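About Us

Kelthorpe Carburetor and Fuel Systems rebuilds fuel metering parts for cars and light trucks built before electronic injection became standard. The shop was set up in Pristdale by Kwesi Gbeho, who still runs the flow bench. Sigita Stankevičius joined as machinist and is now responsible for all spindle, bushing and throttle plate work.

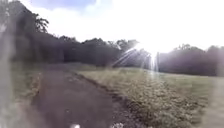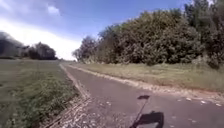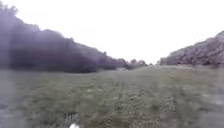

What we work on

Most units that reach us are twin-choke downdraft and sidedraft types from four- and six-cylinder engines. We also accept mechanical fuel pumps, float chambers sent separately, and complete manifolds with linkage. We do not rebuild diesel injection pumps.

Each body is stripped, cleaned and checked for flatness at the mounting flange. Worn throttle shaft bores are reamed and fitted with bronze bushings. Jets are measured by flow, and any jet outside tolerance is replaced. Float level is set to the maker's figure unless the customer asks for another setting in writing.

Our records hold settings for 673 carburetor variants. Of these, 293 were measured in our own shop from unmodified originals. The rest come from printed service data. Where the two sources disagree, the job sheet lists both values and states which one was used.

Druvura test rig

All finished units are run on the Druvura rig, which was built in-house. It draws air through the carburetor at controlled depression and records fuel flow from idle to full throttle. The standard test includes a long hold at an airflow equal to 2000 rpm on the intended engine. A printed trace is packed with every unit.

Kyei gasket sets

We cut our own gaskets and sell them under the Kyei name. Sets are listed by casting number, so please read the number from the body and not from the tag.

Turnaround and warranty

Normal turnaround is about 2 weeks from receipt. The shop closes for rig calibration each November. Rebuilt units are covered against defects in parts and labor; damage from dirty fuel is excluded.

Page last revised 02/08/2023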